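Donura Tap Water and Limescale Survey

Readings of tap water hardness, plus short notes on limescale, from homes in Clarnholm and Saklow. Version 1.2.

What is in here

readings.csv - one row per water test, 736 rows
homes.csv - one row per home, 496 rows
notes.csv - free-text notes, linked to readings by reading_id
codes.txt - the list of codes used in the fixture and cleaner columns
CHANGES.txt - what changed between versions

All files are UTF-8 with commas as separators. Empty cells are empty, not NA or -1. Notes can contain line breaks, so use a real CSV reader for notes.csv and don't split it by line.

Why it was collected

Donura started as a question about why kettles in Clarnholm scale up so much faster than kettles in Saklow, when the two towns are next to each other and most people assumed they shared a supply. They share one only part of the year. The published hardness value for each town is a yearly average taken at the treatment works, and it says little about what comes out of a given tap in July. We wanted readings from homes.

How the readings were taken

Each home got a Correa drop-count test kit and a one-page instruction sheet. The steps were:

Run the cold tap for 90 seconds.
Fill the tube to the line.
Add drops one at a time, swirling after each, until the color changes from red to blue.
Write down the number of drops.

Drops were converted to mg/L as calcium carbonate by us, after the sheets came back. The raw drop count is kept in the drops column in case you want to do your own conversion. Homes were asked to test at the kitchen tap and, if they were willing, again at a bathroom basin. Many did only the first.

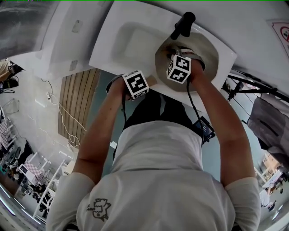
Homes with a water softener were kept in the data and marked with softener = 1. In most of them the kitchen cold tap bypasses the softener and the bathroom does not, so the two readings can be far apart. This is not an error. If you are comparing towns, drop the softened readings first.

Columns in readings.csv

reading_id: integer, unique
home_id: matches homes.csv
month: month name, no year
fixture: K for kitchen sink, B for bathroom basin, T for bathtub, U for utility sink
drops: integer as written on the sheet
hardness: mg/L as calcium carbonate
softener: 0 or 1
scale: 0 to 3, see below

Columns in homes.csv

home_id: integer, unique
town: Clarnholm or Saklow
built: decade the home was built, if known
heater: tank, tankless or unknown
cleaner: main product type used on fixtures, see codes.txt

The scale score

The scale column is what the person filling in the sheet saw on the fixture before cleaning it. The sheet gave these definitions:

0 - no deposit that can be seen or felt
1 - a film that can be felt with a fingertip but wipes away
2 - a crust at the faucet base or drain that needs a scraper or acid cleaner
3 - a crust thick enough to change the flow or stop a drain plug from sealing

People disagree about 1 and 2. We had a small group score the same fixtures separately and they mostly agreed on 0 and 3, less so in the middle. If you model this column, consider merging 1 and 2. Gray staining and soap residue were not supposed to count toward the score, but some notes suggest they did, mainly on older white basins where the glaze has worn.

Basin shape gets mentioned a lot in the notes. Flat areas that hold a little water after use seem to collect more deposit than the bowl does. We did not ask about shape on the sheet, so there is no column for it and you would have to pull it out of the text.

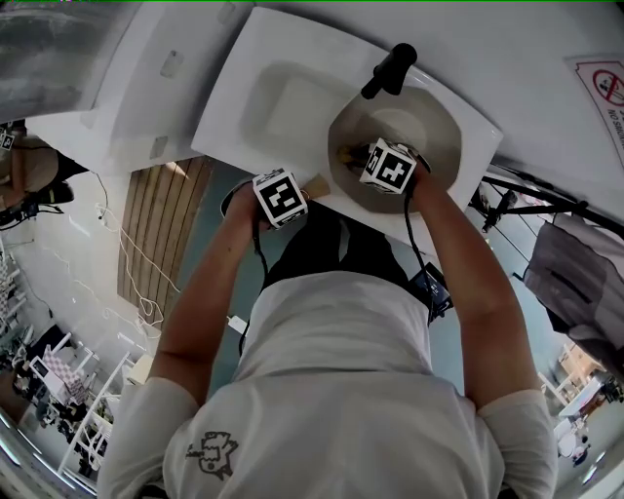 White washbasin with a shallow rectangular tray to the left of the round bowl.

Known problems

Clarnholm is over-represented. Kits went out through the library there, and the Saklow branch ran out early.

Some sheets listed the fixture only as "sink". These were coded K if the note mentioned dishes or a kettle and left empty otherwise.

One batch of kits had a weak reagent, which made the count read high. We retested roughly 100 of the affected readings and replaced them. The rest were removed in version 1.1, and their reading_id values are not reused, so there are gaps in the numbering.

Renters often could not say what kind of heater they had.

Privacy

Street names, phone numbers and names of residents were taken out of the notes by hand. Homes can be placed by town only. If you find something we missed, open an issue with the reading_id and leave the text itself out of the issue.

License and use

CC BY 4.0. Please credit it as "Donura Tap Water and Limescale Survey" with the version number. The readings are fine for teaching, charts and rough comparison between the two towns. Don't use them to decide whether water is safe to drink - hardness tells you nothing about that, and the kits test for nothing else.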